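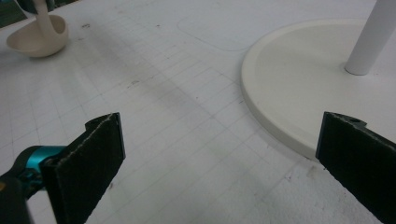
Feveo Hand-Held Gripper, Felt Pad Version

The Feveo is a pair of grippers you wear or hold while you collect manipulation data by hand. The seller's page says the pads are good for 2000 grasps. We don't know what counts as a grasp in that test, and the page doesn't say. What we can tell you is that felt frays at the top edge, and that a frayed edge is the first thing to look for if you buy a used pair.

We set it up for a kitchen task on a gridded white board, with a wooden spoon and a mug tree. It's a friendly test. A spoon is light, and the board gives you lines to judge by.
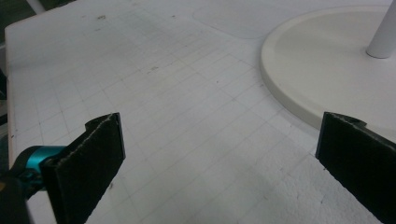

Does the felt grip better than bare plastic?
On light wooden things, a little. On glazed mugs we couldn't tell the two apart, and we'd want to see numbers before paying extra for it.

The linkage is the part we like. Brass bushings, teal spacers, screws you can reach with a normal hex key. The cable routing looks less finished — zip ties on a product at this price are hard to defend.
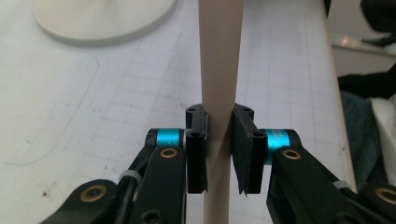
Jaws closed on a thin upright rod, both teal spacers in view.

A thin rod is harder than it sounds, and plenty of parallel grippers let it twist. Feveo claims no twist on anything under 300 grams. Our rods were far lighter than that, so take our good impression for what it's worth.

Using two at once is where the claims get bigger. The brochure talks about "natural two-hand work" from the first session. Ours took about 40 minutes before passing a spoon from one side to the other felt normal,

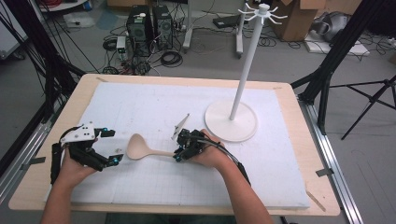

and even then the wrists got tired well before lunch. The Jesell is lighter and easier on the forearm, but its fingers flex. If you only need one hand, try the Jesell first.

Price: $833 per pair, pads included. Replacement pads are sold separately.

Related items
Jesell One-Hand Gripper
Odukoya Wrist Camera Mount
Barero Controller Box
Felt Pads, Set of Four

This site uses cookies to remember your cart. Accept | Settings

Contact | Shipping and Returns | Back to top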